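# Slippers, trays and grippers: the returns bench at Drullon 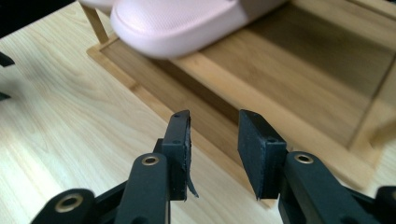
*Page last changed: Mon 5 August*

Hand-held gripper at the bench, open in front of a wooden tray with a pink slipper on it. The rubber strip on the left pad has partly peeled away. Pads are a wear item and Gilberto Henao keeps spares in the second drawer.

The returns bench handles nearly 3000 items a month, mostly footwear and small homewares. Until last year every one was lifted, turned over and re-trayed by hand. The arms on line two now do the plain re-traying, and staff teach them new items using hand-held grippers like this one.

Jobs have changed more than numbers. Lucero Inga and Asuka Nishimura moved from packing to teaching and checking, on a higher pay grade. Fourteen people still work the bench across two shifts. Sore wrists come up less at the morning meeting; sore thumbs come up more, and we have asked for a lighter trigger.

Soft items are still the slow ones. A slipper gives when you squeeze it, so the grip has to be learned again for each style and colour batch.

Worn pads: tag the tool, write it in the book and take another from the rack. Don't glue the strip back down.

More pictures will go up in September, once the Garrido site has its own bench. Corrections to Orlando Guzmán in the shift office.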